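Print this page | E-mail this page

Grunwood Studio, model room meeting
Minutes, 2024-03-29

Present: Dörte Weidemann (chair), Stepan Sydorenko, Valentyna Nechyporuk, Tahira Mengal
Apologies: Tamara Zinchenko (sent notes on items 3 and 5, read out by Dörte)
Minutes taken by Tahira

1. Last minutes

Agreed with one change. Item 4 said the glue cupboard key lives with Stepan. It lives on the hook inside the cupboard next to the sink, and has done for ages. Corrected.

Still open from last time: the lamp over the cutting bench (Stepan has the bulb, needs the tall ladder) and the label for the Polside box. Everything else is done, which made for a very cheerful start.

2. The Hurkance model

Most of the meeting went on this and quite right too. The big model with the sloping fins is at last in a state where people stop and look at it. Valentyna said two visitors from the Stelmakh side walked straight past the drawings on the wall, bent down to look along the fins and stayed bent down for the whole of their coffee. We are all delighted with it!

Points raised:

Valentyna would like to leave the base plain. We had talked about adding paving lines and planting, but the plain block sets off the slats so well that anything more would be fussy. Stepan agreed. Dörte was less sure about the front face, where she would still like a thin line to show the street level. Valentyna will try one on an offcut first.

The model is at 1:200 and the two models going next to it must match. The old Polside block does not, and it has been confusing people. Either it moves to another table or it gets a card saying what scale it is. After some back and forth we went for moving it. Dörte pointed out that we have had a card on it before and it fell off twice.

The fins. Stepan explained how he got the spacing even, using a strip of card as a spacer between each one and letting every fin set before starting the next. It is slow work but it shows. He will write this down on one page, with a sketch, so that whoever builds the next one doesn't have to find out the hard way. Tahira offered to type it up if he will talk it through.

Dust. It does gather between the fins. A soft make-up brush works well, the kind with a short handle. No cans of air near the model please, as the finer pieces lift. Valentyna will bring in a spare brush and leave it in the pot by the window.

Action: Stepan (one page on the fins), Valentyna (street line on an offcut; brush)

3. Lifting and carrying

Tamara's note: the Hurkance model should be carried by its base only, by two people, with a third to open doors. She has seen models of this sort held by the top and it ended badly. Agreed by all without discussion.

We walked through the route from the model room to the front hall in our heads and then, when we couldn't agree on the width of the second door, on our feet. It is fine if the door is taken right back against the wall. The coat stand will have to go into the kitchen for the morning.

A carrying board was suggested. Stepan has a sheet of ply at home that would do and will cut it down, with a lip along the edges so nothing slides. Dörte asked for hand holes. He will see.

Action: Stepan (carrying board)

4. Shelves behind the table

The shelving is looking much better. The samples that had been there since the last move have been sorted into keep and give away, and the give-away box has nearly emptied itself. Tahira was especially pleased with the tile pieces, which have gone to a school for mosaics.

What is still to do: small models should sit at eye level where people can see into them, and heavy folders should go at the bottom. At present it is partly the other way round. Valentyna and Tahira will swap them over together one afternoon with the radio on.

Stepan asked for room above the back edge of the table so that tall pieces don't catch when someone reaches up for a folder. Agreed that nothing heavy is to be taken down over a model. Walk round to the side.

Action: Valentyna, Tahira

5. Open evening in July

The best news of the meeting. The building has said yes to the evening opening, and the front hall is ours from lunchtime. We will show Hurkance as the main piece, with the grey building model as its neighbour, and the drawings behind.

Dörte would like people to be able to walk all the way round. That means the plinth has to come away from the wall, and the longest one we have is almost 2000 mm, so it needs thinking about. Stepan will tape the shape out on the hall floor and we can all stand in it and see how it feels.

Tamara's note suggests six short talks, a few minutes each, given standing next to the model by whoever worked on that bit. We loved this. Valentyna will do the fins (Stepan says she tells it better than he does), Tahira will do the site and the walk up from the river, and Dörte will say a few words on how the roof came to slope in the first place. Stepan would rather do the building and leave the talking, but said he would do one if there is a gap.

Children. Last time they were the keenest visitors of all, and we had nothing for them. Tahira would like a low table with card strips and glue sticks where they can build a ribbed roof of their own. Warmly supported! We can use offcuts, which helps with the bin as well.

Lighting: a low lamp from one side makes lovely shadows through the slats. We tried it with a bike light in the dark and there was a certain amount of oohing. Stepan to look for something steadier than a bike light.

Food and drink to stay in the kitchen end. Agreed.

Action: Stepan (tape, lamp), Tahira (children's table, list of talks to Tamara)

6. The marble table

General delight with this too. It came to us as a table far too grand for a model room and it has turned out to be perfect, as pale models look good on the veined marble and the dark strip gives you a line to set things against.

Ways of using it, agreed:

- No cutting on the marble, with or without a mat. Knives go to the bench.
- Glue marks to be dealt with on the day, with warm water and a plastic scraper. No vinegar, no lemon, no bathroom spray. Dörte was firm on this.
- Models stay towards the back. The near part is for whatever you are working on.
- Loose sheets to be cleared or rolled up by the end of the day, apart from the large colour print, which may stay out flat.
- Small tools go back on their tray after use.

Valentyna asked whether felt should go under the bases. Stepan thinks felt will make them slide. He will try a thin cork sheet under one of the lighter pieces and report back.

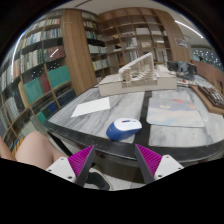
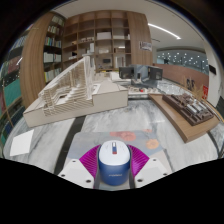

The marble table, with the model with the sloping fins.

7. Materials and money

We have £200 for the rest of the spring. Valentyna's list is foam board, beige card, blades and a new steel rule, as the old one has a nick in it that shows up in every long cut. All agreed, with the rule first.

Tahira asked if we could try a recycled board for study models and keep the good stuff for finals. She has a sample and passed it round. It cuts cleanly across but goes a bit furry along the length. Good enough for rough work, and a nice warm colour. We will buy a small pack and see how it goes.

Stepan asked for the thin glue nozzles again. Yes, and two packs, as they vanish.

Action: Valentyna (order), Tahira (recycled board)

8. Any other business

The Polside box. Stepan will label it before he leaves today. (Done while these minutes were being tidied up. It says POLSIDE in very large letters.)

Tahira would like a half hour at the end of each month where everyone brings one thing they have made or mended and shows how. Big yes from everyone. Dörte will go first with her folded stair, which took her a whole weekend and which she has been dying to show us.

Thanks to Valentyna for the poppy seed cake.

9. Next meeting

Same room, once Stepan has the floor taped. Tamara hopes to be back for it. Please bring ideas for what the talks should be called, as "Six Short Talks" is all we have.

Grunwood Studio | Contact the model room | © 2024 Grunwood Studio | Back to top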